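Tabletop Service Participants Wanted (Cups, Trays and Bottles), Paid Sessions

Cikex, Household Tasks Group, Vistthorpe site
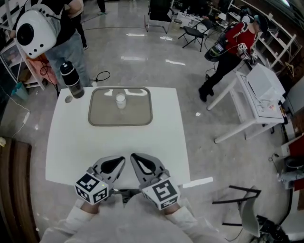 Cikex is recruiting adults to carry out short, repeated table-service tasks at our Vistthorpe site. The work consists of setting out, moving, carrying and clearing small items of tableware: cups, trays, bottles, lids and coasters. Sessions start in September. No background in catering is required, although people who have worked in a cafe, canteen or hospital kitchen are encouraged to apply.

Reference: Falura tabletop series, part 2
Positions open: 20
Location: Vistthorpe, ground floor
Type: casual, paid per completed session
Contact: Genji Hirose, participant desk

Purpose of the work

The Falura series records how people handle light tableware on a small square table. Part 1 covered plates and cutlery. Part 2 covers drinks service: one cup on one tray, one bottle within reach, and the steps that lead from a bare table to a served place and back again. The results go into a written task catalog kept by the Household Tasks Group. Each entry in the catalog lists the items, their start positions, the permitted order of steps and the condition that marks the task as finished.

The catalog is a working document. Katsuhiko Takeda edits it and will be present for many of the sessions. Participants may be asked to repeat a task after a change in wording, including a change that looks minor on paper. "Place the cup on the tray" and "place the cup in the middle of the tray" are separate entries and are recorded separately.

What you will do

A session is made up of blocks. In each block you receive one printed task card, set the table to the start layout, carry out the task, and reset. Tasks in part 2 include:

Placing a small cup in the center of a tray and taking it off again
Moving a tray with a cup on it from one side of the table to the other
Turning a tray a quarter turn without shifting the cup
Moving a bottle from a corner of the table to a marked spot beside the tray
Fitting and removing a cup lid
Setting down a coaster and placing the cup on it
Clearing all items to the shelf in the order given on the card
Wiping the table and the tray surface with a dry cloth

The pace is your own. A task done slowly and in the correct order is accepted. A task done quickly with a step missing is repeated. If an item tips or drops, leave it where it stops and tell the session lead, who will decide whether to reset or to carry on from that point.

Trays are checked for smears before each block. Marks on a glossy tray are easy to overlook from one side, so the check is done from two sides of the table. You will be shown how to do this and will then do it yourself.

Training

All participants complete one training session before their first recorded block. It is paid at the same rate as a regular session. Training covers the layout sheets, the wording used on the cards, the reset procedure and the handling rules for each type of tableware. Sadao Tsuji runs the training and signs off each participant. Most people are signed off on the first visit. Those who are not may come back once more, also paid.

The handling rules are short. Cups are lifted by the sides, never by the rim. Trays are lifted with both hands. Bottles stay capped at all times unless the card says otherwise. Items that are not named on the card are not moved.

Working conditions

Tasks are done at a low-traffic end of a shared room. Several people may be present at once, and conversation at normal volume is allowed between blocks. Most of the work is done standing or leaning slightly forward over the table. A chair is available for breaks.

Cables may be present on the floor near the work area. Flat, closed shoes are required. Please do not step over a cable while carrying a tray; walk around it or put the tray down first.

Wear a plain top with sleeves that fit at the wrist. Loose cuffs catch on cup rims and are the most frequent cause of a repeated block. Rings and bracelets should be left in the locker. Long hair should be tied back.

Drinking water is provided outside the work area. Personal bottles and cups must be kept off the task table so that they do not get mixed up with the listed items.

Who can apply

You should:

Be 18 or older
Be able to stand for the length of a block, with breaks between blocks
Be able to lift a loaded serving tray with two hands
Be able to read a printed card in English and follow it step by step
Be free for at least two sessions in the same month
Be willing to repeat the same task many times

Left-handed applicants are particularly welcome. Part 1 was completed almost entirely by right-handed people, and several catalog entries still need a left-handed version. Please state your preferred hand when applying.

There is no upper age limit. The layout sheets come in a large-print version on request. If you have reduced grip strength or limited reach, tell us in advance. Some cards can be done with lighter items or with the tray placed closer to the table edge, and these are recorded under their own entries.

People who took part in part 1 may apply again. They must repeat the training session, as the reset procedure has changed.

Hours and pay

Morning sessions begin at 9:30 and afternoon sessions at 1:30. Arrive ten minutes early to sign in and store your belongings. Anyone arriving after the first card has been handed out will be moved to another session.

Payment is made per completed session by bank transfer at the end of the month. The rate is given in the information sheet, which is sent to every applicant before they are asked to commit. If we end a session early, it counts as completed. If you choose to stop early, you are paid for the blocks you finished. You may stop at any point and do not have to give a reason.

Travel costs are not covered. There is bicycle parking behind the building, and a small number of car spaces can be booked through the participant desk.

Records and privacy

Sessions are recorded for the task catalog. The information sheet explains what is stored, for how long, and how to have your sessions removed. You will be asked to sign a consent form at training. Your name is replaced by a participant number on all session records. Dougal Paterson is responsible for the records and will answer questions before or after you sign.

Also open: table setup assistant

One part-time setup assistant is needed for the same series. The assistant lays out items from the layout sheet before each session, checks each tray and cup against the inventory, replaces chipped or scratched pieces, and keeps the storage shelves in order. The inventory for the full series runs to 2000 labeled pieces, many of them near duplicates, so accuracy with item codes matters more than speed. Experience in stockroom, banquet or dishroom work is useful. The assistant reports to Tomoyo Hosoda.

Applicants for this role should send a short work history and the name of one person we may contact. Please write "setup" in the subject line.

How to apply

Send a message to the participant desk at Cikex, marked for Genji Hirose, with the following:

Your name and a daytime phone number
Your preferred hand
Mornings, afternoons or both
Any service or kitchen work you have done, in one or two lines
Any adjustments you would need at the table

Applications are handled in the order received. You will be sent the information sheet first and offered a training time once you have confirmed that you have read it. When all 20 positions are filled, later applicants go on a waiting list for the next part of the series, which will cover pouring and refilling.

Visitors should use the Liem entrance at the side of the building and ring the bell marked Household Tasks.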